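Nostwood gripper trials

The Nostwood gripper trials are a series of side-by-side tests of robot grippers on the inside of desktop computers. They are run at the Nostwood workshop and are best known, to the extent that they are known, for the phrase "no clear winner," which appears in every report the project has put out.

Background

The trials grew out of a parts recovery line that was meant to take old office computers to pieces without human help. The arm did what it was told. The fingers did not, or did it to the wrong component. After the original gripper pulled the heads off 9 screws in one afternoon and kept the screws in the case, the line was shut down and the question of which gripper to buy was declared a research topic.

The first round, in April, compared 2 designs. The Sullow is a parallel gripper with stiff fingers and a strong opinion about how hard things should be squeezed. The Ustel has softer pads and a wider opening, and tends to let go of objects it finds tiresome. Both were driven by the Rungrueang controller, which was picked on price and kept on because the wiring had already been done.

Method

Each trial uses a desktop tower laid on its side with the cover off. The arm comes down from overhead, which keeps its base off the table but leaves the wrist to find its own way between the drive bays, the power supply and whatever cables the manufacturer saw fit to add. Cables are left as found. An early proposal to tie them back was rejected as cheating, then adopted for one week, then rejected again.
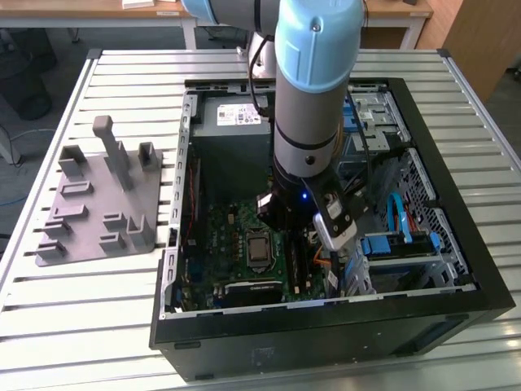
This page was last changed on July 31, 2018, at 14:06.

The full test has 592 attempts per gripper, spread over memory modules, drive trays, data cables and graphics cards. An attempt counts as a success if the part leaves the case in one piece and the case does not leave the table with it. The second half of that rule was added later.

Results

On flat parts with square edges, the Sullow came out ahead by a wide margin. It also did better on latches, which reward stubbornness. The Ustel was the better of the pair on cables, where the Sullow's habit was to take a firm hold of one and bring along everything it was attached to.

Neither gripper did well on memory modules. The reports blame the clips, the lighting, the controller and, in one footnote, the floor.

The Rungrueang controller was not itself under test, though it takes up more space in the notes than either gripper. Its force limit can be set to any value up to 700 in units the manual does not name. Most of the settings between the lowest and the highest seem to do the same thing.

Criticism

Critics of the trials have pointed out that all of the computers came from the same batch, so that the results may say more about one style of case than about grippers in general. The project's reply was that this was true – and that there were plenty of those cases left.

A second complaint concerns finger wear. The Sullow's fingers were replaced halfway through the test and the Ustel's pads were not, a difference that the summary table leaves out and the appendix mentions twice.

Later work

A second round is planned with a mixed set of towers and a camera on the wrist. The camera has been bought. The bracket that would hold it there is on its third drawing.

See also: Sullow gripper; Ustel gripper; Rungrueang controller; Parts recovery line (Nostwood)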